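I've reorganized the stuff on my worktable more times than I'd like to admit, and this spring's version is the one that finally stuck! Most of it cost nothing. A good part of it came out of the recycling pile.

Mon 26 May

## Start with a sheet of paper

Cover the table. A big sheet of plain white paper, taped down at the corners, is my favorite surface for any kind of sorting, wiping or small repair. Drips show up at once, tiny screws don't vanish into the wood grain, and you can scribble notes right next to the thing you're working on (I write the date I opened a bottle, then copy it onto the bottle later).

Let the paper get ugly. Mine goes gray and streaky long before it tears, and I only change it when I can't read my own handwriting anymore. Flip it once before you toss it.

A few things I've learned about taping:

- Use short pieces, about as long as your thumb, and fold one end under so you have a tab to pull.
- Tape to the edge of the table and not the top. It peels off cleaner.
- If a bit of tape stays behind, warm it with a hair dryer for a minute and roll it off with your finger.

## Divided boxes are gold

Please don't flatten every box that comes through the door! The ones with a cardboard divider inside are exactly right for bottles. Each bottle gets its own slot, nothing tips over, and you can carry the whole lot from the sink to the workshop in one trip.

My rules for a good bottle box:

1. It should be a bit lower than the bottles, so the necks stick up and you can grab one without fishing.
2. The bottom has to be sound. Run a strip of packing tape along the seam, then a second strip across it.
3. The divider should stand up by itself. If it flops, cut a piece of cardboard the length of the box and wedge it along one wall.
4. Put a folded paper towel in each slot. It catches the slow dribble that every trigger bottle seems to have.

If the flaps get in your way, fold them down on the outside and tape them there, or cut them off and save them for dividers. I have a stack of cut flaps behind the door and I use them constantly.

Catríona Moynihan, who lives two doors down, keeps hers by job: one box for windows and mirrors, one for the bathroom, one for the car. I keep mine by how often I reach for things, and we've agreed to disagree.

## Looking after spray bottles

Spray bottles get thrown out far too early. When one stops spraying, try this first:

- Unscrew the head and hold the end of the tube in a cup of warm water. Pump until it runs clear.
- Check that the tube reaches the bottom. If it has slipped, push it back up into the head with a little twist.
- Look at the nozzle. Half the time it's just turned to "off" (yes, I've done this, more than once).
- If the hole is crusted, soak the nozzle in white vinegar overnight and rinse it well. Skip the vinegar for any bottle that has held bleach; plain warm water only.

Never pour one cleaner on top of another, even if the bottle looks empty. And keep the original label on! If you do refill with something different, wash the bottle out completely, take the old label off, and write the new contents on in marker. Clear packing tape over the writing keeps it from smearing.

Store them upright with the nozzle closed. Lying on their sides they leak, slowly, into whatever you care about most.

## Underneath and behind

A tidy tabletop over a jungle of cables still feels messy, so it's worth half an hour on the floor. Unplug one thing at a time, wipe the cable down with a damp cloth while it's unplugged, let it dry, and loop up the slack with a strip of hook-and-loop tape. Put a paper tag near each plug. You'll thank yourself in December when you need an outlet for the lights and can't remember which plug belongs to the printer.

Anything on casters should be rolled out and swept under. Check the wheels while you're down there, too. Hair and thread wrap around them, and a seam ripper gets it out beautifully.

A small mat where you stand is a treat for your feet on a hard floor. Shake it outside, vacuum both sides, and let the floor dry fully before you put it back.

## The clearing-out round

Once the surface is covered and the box is ready, I do the whole lot in one go. Bring every bottle to the table and handle them one by one. Wipe it, check the cap, read the label, decide. It goes in a slot, or it goes in the "use up first" row at the front of the table. I set a timer for 33 minutes and stop when it rings, finished or not. The box stays open on one side of the table and the bottle I'm dealing with stands on the paper, so my hands only ever travel a short way.

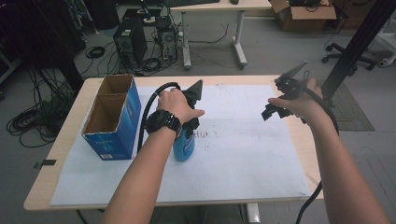 ## Still to do

- Cut new dividers for the tall box
- Fresh sheet of paper for the table
- Find the lid for the vinegar jug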